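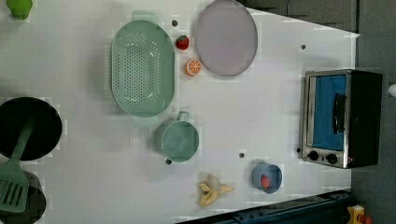 Toy Library in Nurnach Will Open Three Afternoons a Week

The toy library in Nurnach will have longer opening hours from February. Until now families could borrow toys only on two afternoons a week, and many parents who work in Stiso came home too late for it. The third afternoon will go until 7 p.m.

The library is in the former post office, next to the pharmacy. It has 426 toys and games in its catalog, most of them given by families in the town. Puzzles and building sets are borrowed the most, and play kitchens come after them. Each family can take home up to three items for a period of two weeks. The loan can be made longer one time, if no other family is waiting.

"We had a list of wishes on the wall, and the later hour was written on it again and again," said Danica Mikuš, who leads the library. "Parents also asked for more things for children under three. This part of our collection is still small, and we want to improve it during the spring."

The membership stays free for residents of Nurnach. Families from Stiso and other towns pay nine euros for the year — the same price as before. A lost piece does not have to be paid, but the library asks parents to report it when they return the box, so that the next family is not surprised.

The costs of the additional afternoon are covered by Prallura, a furniture maker which has its workshop near the train station. The company has promised the money for two years. After this time the town council must decide if it takes over the payment.

Donated toys are accepted during all opening hours. They should be clean and complete, and toys with batteries must be in working order. Soft toys cannot be taken at the moment — the shelf for them is full. New members can register at the desk and need to bring a proof of address.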